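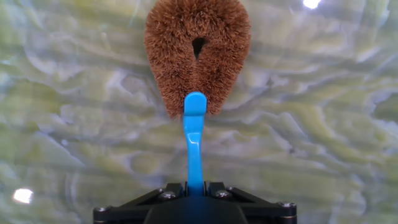

Scrub brush with a blue handle, seen from the wrist camera against marbled stone.

Surface Cleaning Demonstrations: Selected Views

The Palar collection is a set of recorded cleaning tasks prepared by Sostiseo for the training of manipulation policies. It was begun in October under the direction of Stefaniia Harasym and at present holds 70 accepted demonstrations with hand-held tools. The views on this page come from the brush series, in which one tool is used throughout and the surface beneath it is changed between sessions. Larger versions may be requested from the data office.

Each demonstration is led by a trained operator and lasts around 33 seconds. Operators are asked to begin with the tool already in the grip, to pause before first contact, and to finish clear of the surface. Where a stroke has been interrupted the operator completes it before stopping, so that the record contains whole movements. Recordings are then passed to a reviewer at Kivumell, who accepts them, returns them with a note, or sets them aside for the recovery set — a smaller group kept for the study of slips and corrections. 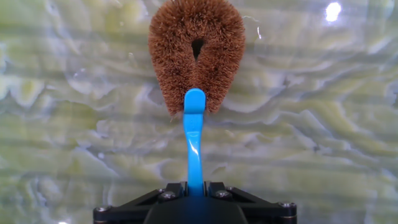

Variation in the surface is the principal concern of the brush series. A policy trained only on plain worktops tends to treat any strong pattern as an edge or an object, and the early Palar sessions, which were held on a single grey bench, did little to correct this. Patterned stone was therefore given a larger share of the later sessions. The wavy green and white bands behind the brush offer many false outlines, and the bright spot of glare towards the upper right is of the sort that reviewers are instructed to keep. Recordings are not retouched to remove reflections, nor are they rejected on that ground alone.

Labels are applied after review. Every accepted demonstration carries the name of the tool, the type of surface, the start and end of each stroke, and a grade from the reviewer on a scale of 5. Two reviewers grade independently, and differences of more than one point are settled by the series lead. The labelling guide was drawn up jointly with Zhuravel and is revised at the close of each series.

Further views, covering the sponge and cloth series, will be added once labelling is complete. Enquiries about access to the Palar collection should be addressed to Stefaniia Harasym at Sostiseo, stating the series required and the intended use.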